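4. Loading the shelves

Before you start, check that all four feet of the Pladmont rack touch the floor. Turn the leveling screws by hand until the rack no longer rocks, then give each one a quarter turn with the wrench.

4.1 Put heavy items on the lowest shelf first. The limit is 80 pounds per shelf with the weight spread out. Do not place the full load at one end.

4.2 Keep trays and other light items on the top shelf. 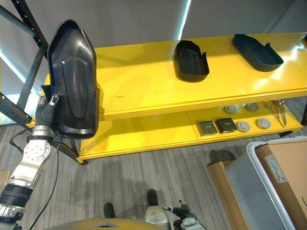 4.3 Sort small parts before you store them. Flat pieces can lie directly on the shelf. Screws and clips should go in a closed bin, as the shelves have no raised lip.
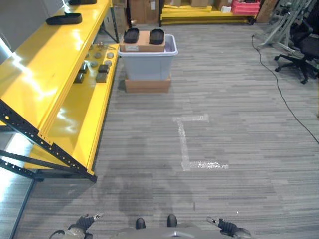
Yellow shelves with small parts on the lower level

CAUTION: Do not climb on the rack or hang anything from the diagonal braces. A loose brace must be tightened before the shelf above it is used again.

4.4 Place cartons with the largest one at the bottom. If the rack stands against a wall, leave a gap of 3 inches behind it for air.
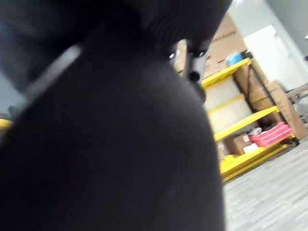
Check the bolts again after the first month of use, and whenever the rack has been moved. They tend to settle under load – a half turn is usually enough. Replace any bolt that keeps working loose with part 843 from the hardware kit.

NOTE: The Guthrie add-on shelf has its own load limit. See section 6.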